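The owner of the secondhand kitchenware shop in Fidmont opens at 9 in the morning and is usually at the back by then, sorting. She agreed to talk while she worked, on the condition that her name stay out of it. "People will start bringing me boxes at home," she said.

She started selling at the Mahrous flea market, with a folding table and whatever she had cleared out of her aunt's house. After 2 years she rented the shop. The first winter was slow. She kept the market table going to cover the rent and gave it up in March, when the shop was paying for itself.

Most of her stock comes from house clearances. She buys by the box, without much time to look. The biggest lot she ever took was 192 pieces from a boarding house near Feltia, nearly all of it plain white restaurant china. "I thought I'd be stuck with it for years," she said. "A cafe took the plates in one go. I'm still selling the saucers." 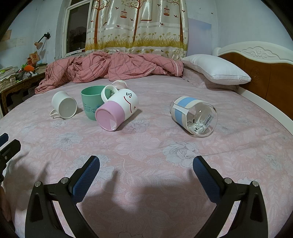
Mugs are what she sells most of, and what she earns least on. She prices them low and doesn't haggle. A person who comes in for one mug will often leave with a baking dish, she said, and the baking dish is where the money is. Sets are harder to move than they used to be. Younger customers want things that don't match, and older ones are trying to get rid of the sets they have.

I asked about chips and cracks. She is strict about cracks. She taps each piece with a fingernail and listens – a dull sound means it goes in the bin. Chips depend on where they are. "On the foot, fine, I'll mark it down and say so on the label. On the rim, no. Somebody's going to put their mouth there."

For a while she listed things online through Wisex, a local resale site. She stopped after a bad month in which about 70 dollars went on replacing items broken in the mail. She still answers messages there, but buyers have to come and collect.

Storage is the part she would change. The back room is damp, so cardboard doesn't last, and she has been moving everything into plastic crates as she can afford them. The glass is done. The bowls are next.

She doesn't plan to open a second shop. She has been asked, and she looked at a place in Feltia last year, but the parking was bad and the stairs were worse. "You try carrying plates up those," she said, and went back to her box.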